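Lekgate Residence, Flikedcombe
Frequently asked questions: furniture and personal items in study bedrooms

These answers apply to all residents holding a room agreement with Lekgate Residence, including those staying for a single term. Questions not covered on this page should be sent to the Accommodation Office.

Bedside cabinets and small items
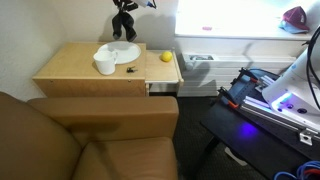 Page last changed: Fri 27 September

What furniture is provided in my room?
Each study bedroom has a bed, a desk, a bedside cabinet, an armchair and storage for clothing. The cabinet is supplied by Skondell and remains with the room. The exact pieces vary between floors, and the inventory sheet handed to you on arrival is the authoritative list for your room.

May I keep a mug and plate on the bedside cabinet?
Yes. Residents may keep crockery for their own use in the bedroom. A mug and a plate will normally fit on the cabinet top with space left over for keys. Crockery belonging to the shared kitchen must be returned to it the same day.

Is food allowed in bedrooms?
Whole fruit, packaged snacks and drinks are allowed. Cooking is restricted to the shared kitchens. Please do not leave cut fruit or open food overnight.

What should I do about marks on the wood?
Wipe up spills promptly with a soft cloth. Do not use abrasive cleaners, polish or bleach. If a mark remains, report it to the Accommodation Office – a mark reported during your stay is recorded as ordinary wear in most cases, and no charge is made.
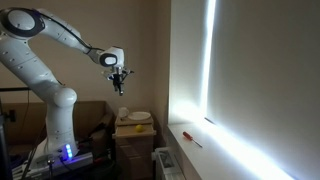
Hot mugs should be placed on a coaster. Coasters are available from the front desk and do not need to be returned. Pans and electric kettles must not be placed on bedroom furniture at any time.

May I move the cabinet to the other side of the bed?
Yes, provided that the door, the window and the radiator remain clear. Remove everything from the top first and lift the cabinet with another person. Dragging damages the floor covering. All furniture must be back in its original position before your departure inspection.

Storage and tidying
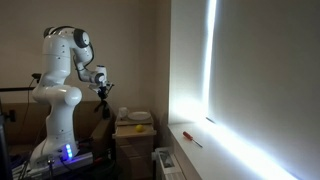

Room inspections take place once a term and last no longer than 30 minutes. Residents are asked to tidy surfaces beforehand but are not required to empty their furniture. Bedside cabinets with an open shelf near the top and drawers below, such as the light wood one shown, are inspected on the outside and on the open shelf only. Drawers are not opened unless a fault has been reported. You will receive written notice at least 4 days in advance.

Can I request a second cabinet?
A limited number are held in store. Requests are handled by Yurii Dovhaniuk in the order received, and no more than 2 cabinets may be placed in any one room.

What happens to items left behind?
Keys are returned to the front desk. Clothing, caps and other personal belongings are bagged, labeled with the room number and held until the end of the following month. Food is discarded.

Armchairs and seating
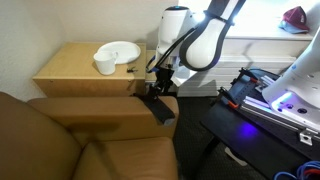

Section last changed: August

How should I care for a leather armchair?
Dust it with a dry cloth. Keep it away from the radiator, and do not sit on the armrests or use them to hold drinks. Residents who prefer not to have leather furniture may ask for a fabric chair before arrival.

How close may the armchair stand to the bedside cabinet?
There is no fixed distance. Please leave enough space for the cabinet drawer to open fully without touching the chair.

Is there a charge for damage?
Repairs are charged at cost. The replacement charge for an armchair is 190, payable through your resident account. Charges may be appealed in writing to Mireille Fakhoury, Accommodation Manager.

Who can I contact about a fault?
Report faults at the front desk or through the resident portal, giving your room number and the piece of furniture concerned.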